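Filed under: Clubs & Student Projects > Robotics > FAQ
14 comments | 37 shares

Questions people keep sending me about the Eltham towel project

I run the student side of Talavera, our robotics club project at Eltham, and my inbox has turned into the same handful of questions over and over. So I'm putting my answers in one spot. If yours isn't covered, leave a comment and I'll get to it (probably after 9 p.m., sorry!).

What are you all making?

A collection of folding demonstrations. We take a towel, fold it with a pair of hand-held grippers, and save every try so we can train a folding policy on it later. Talavera is the name of the whole project, and Destix is the little labeling program one of our members wrote for sorting the tries afterward. Destix is ugly and I love it.

Why towels? Couldn't you pick something more exciting?

I get this one a lot, mostly from parents. Towels are hard! A block stays a block wherever you grab it, but a thick fuzzy cloth bunches up, slides, and hides its own corners. We started the year on thin dish towels and switched to plush gray ones in January, and our fold times went straight down the drain for two weeks.

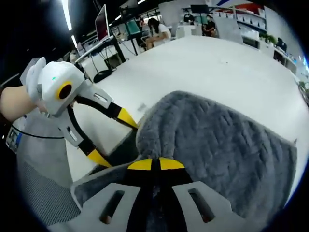
The trick that helped most was slowing down on the first pinch. New people want to grab a big handful, and then the hem is buried somewhere inside the bunch and you have to start over. Go for the edge, close gently, wait a beat, then lift. I say "edge first" so often that it ended up on the club whiteboard.

Do I need to know how to code?

Nope. Maybe a third of the club writes code regularly. Everyone takes turns folding, everyone labels, and if you get curious about the training side we'll happily drag you into it. I couldn't write a loop when I joined.

How many folds do you have so far?

3,973 saved tries as of the last count, and that includes the bad ones. We keep the bad ones on purpose, tagged in Destix, so please don't delete yours because you're embarrassed. Some 800 of them came from new members in their first month - a few of those are really nice folds, too.

How long is a session?

Two hours, with a break in the middle. Your wrists will want the break. Long sleeves should be pushed up, and dangly bracelets go in your bag.

What's the setup before we start?

Clear the table, lay out the towel, check the cables, and do a couple of practice squeezes with each hand. Then somebody calls the fold (half, thirds, or the one we call "the burrito") and off you go.
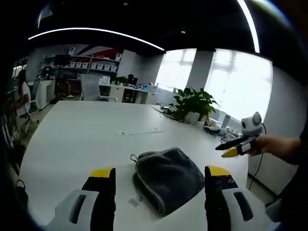 Thirds is the one people struggle with. I'd practice it at home with a bath towel and your bare hands, only using your thumb and one finger on each side. It feels silly but you'll learn where you cheat. I was flattening everything with my palm and had no idea.

Is this for a competition?

Sort of. We're entering the Provgate student showcase in the spring, where each team gets a table and two attempts at a live fold. Last year we went with block stacking and finished mid-pack. I'd like to do better, but I'd also be happy with one clean fold in front of a crowd.

Can I come by and just watch?

Sure! Stop in, say hi, and stay as long as you like. Please ask before you move a towel, even one that looks abandoned. Somebody might be halfway through a try.

Can I bring my own towel?

Yes please, as long as it's clean and you don't need it back right away. Stripes would be great, we're really short on stripes.

14 comments - join the conversation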